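Hands Full

My first recording session at Flandell started at the sink, because Theano Karras wanted my hands dry before I touched anything. "Damp fingers slip, and then you regrip, and then the model learns to regrip," she told me, which is the sort of thing people say at Flandell before you've had any coffee.

I had come to learn how you teach a machine to handle flat, thin, annoying things. Paper, card, the stuff that slides away from you when you need it most. The answer is that you put on a pair of grippers and do it yourself, over and over, while everything gets recorded. 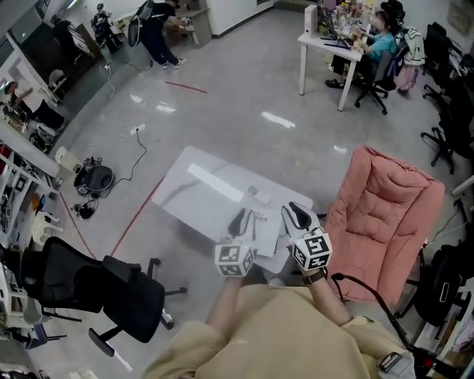
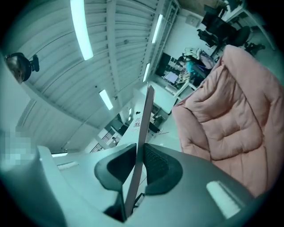 Two grippers over a sheet of paper, and the view from a gripper with a thin panel held in its fingers.

I figured the hard part would be precision. Nope! The hard part is giving up your own fingers. You've got two curved black ones per hand, they open and they close, and that's the whole menu. I reached for a sheet of paper the way I've reached for paper my entire life, and the grippers pushed it gently across the table like a cat with a receipt. Theano let me do that for a good long while before she showed me her trick — pin with the left, come in low with the right, and wait a beat before you lift.

The white cubes covered in black squares took some getting used to as well. They're how the software works out where each hand is, and if you cross your wrists (I cross my wrists a lot, apparently) one cube hides the other and the take gets tossed. By lunch I had recorded 18 takes, and Cristian Apaza, who goes through them on the other side of the room, kept 11. He was nice about it. He said his own first batch went worse, though he wouldn't give me the number.

What surprised me was how little they care about perfect. Cristian showed me a take where I fumbled the pickup, stopped, and tried again from the other side, and he was thrilled with it. The model needs to see somebody get out of trouble, he said, and most people restart the minute they mess up. The ones he throws away are the dull failures: a hidden cube, a hand that drifted out of view, a pause so long he suspects you were chatting. (I was chatting.)

The afternoon was all about variety. Move the paper over a bit, turn it, stand somewhere else, do it slower. The target for this one task is 85 good takes per person, and Theano has 13 people signed up through August, with Orhun Akgül making up the schedule. She likes a mix of tall and short, left-handed and right-handed, patient and me.

My forearms were sore by four o'clock, in a spot I didn't know could get sore. On the train home I picked up my ticket with two stiff fingers, coming in low, and waited a beat before I lifted it.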